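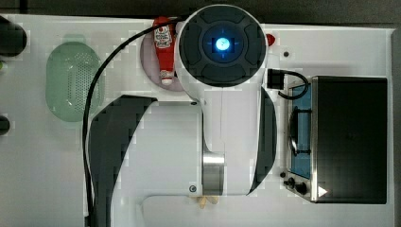

팔이 멈춘 건 144번째 반복에서였다고 한다. 지난 11월, 클룰티코에서 주방용 로봇 팔을 시험하는 엔지니어를 만나 그날 얘기를 들었다. 만나자마자 제일 궁금한 것부터 물었다. 무섭지 않았어요?

"무섭다기보다 황당했죠. 접시에 케첩 병 올리는 동작을 계속 돌리고 있었는데, 갑자기 팔꿈치가 반대로 꺾이더니 토스터 오븐 쪽으로 가는 거예요. 충돌 감지가 걸려야 하는데 안 걸리고요."

결국 비상 정지 버튼을 눌렀단다. 버튼까지 손이 가는 데 4초. 짧은 것 같은데 본인한테는 엄청 길었다고! 다친 사람은 없고 오븐만 한 뼘쯤 밀려났다.

원인은 뭐였을까? 나는 당연히 소프트웨어일 줄 알았는데 케이블이었다. 팔 바깥으로 늘어뜨린 선이 관절이 돌 때마다 조금씩 당겨지면서 커넥터 안쪽 접점이 헐거워졌고, 센서 값이 드문드문 끊겼다는 것이다.

"로그를 보니까 그 전에도 61번이나 끊겼더라고요. 다 경고로만 찍히고 그냥 넘어갔어요. 그걸 안 본 건 저희 잘못이에요."

이 대목에서 목소리가 좀 작아졌다. 그 뒤로는 신호가 한 번만 끊겨도 팔이 서도록 바꿨고, 속도도 원래의 약 70퍼센트로 낮췄다. 케이블 고정구는 키니어 제품으로 새로 주문했는데 나사 규격이 안 맞아서 한 번 돌려보냈다고(이 얘기 할 때 제일 억울해 보였다).

느려져서 답답하지 않냐고 했더니 웃는다.

"답답하죠. 근데 옆에 서 있을 때 마음이 편해요. 예전엔 저도 모르게 한 발 물러나 있었거든요."

다음 시험은 플렐턴 작업실에서 한다. 선을 아예 팔 안으로 넣는 방식도 검토 중인데, 그러면 고장 났을 때 뜯기가 너무 힘들어서 팀 안에서도 아직 의견이 갈린단다.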